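Joltero Publishes Doorway Practice Guide for Two-Armed Mobile Robots

GERAGHTY, 2022-01-02 - Joltero today released version 2 of its practice guide for two-armed mobile robots working in homes and small offices. The guide sets out how a robot should approach, enter and clear an interior doorway, and how simulated test runs should be recorded.

The revision draws on 358 simulated runs completed in December at the company's Wandelel test group. Of these, 336 met all entry conditions. The remaining runs are listed in an annex with the clause that was not met. 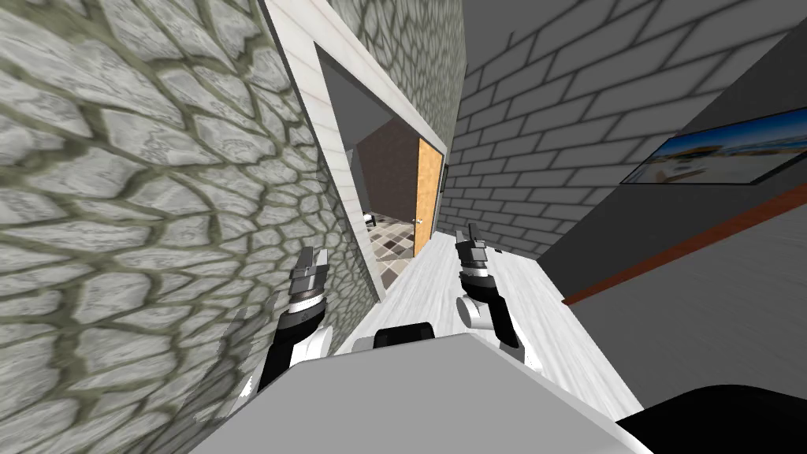
Under the revised text, arm position must be logged before the base crosses a threshold. Both grippers are to be treated as part of the robot's outer width, whether or not they hold an object. A door standing open is to be handled as a movable obstacle, and its position must be checked again if the robot stops for more than 30 seconds.

"The first version gave a clearance for the base and left the arms to the operator," said Fitzgerald Park, who edited the guide. "Test teams read that in different ways, and their results could not be compared."

The guide is voluntary and does not replace local safety rules. Results from simulation must be labeled as such in any report that cites it.

Jindside, which supplies test software to Joltero, will add the new log fields to its next release. Copies of the guide are available from the Joltero press office on request.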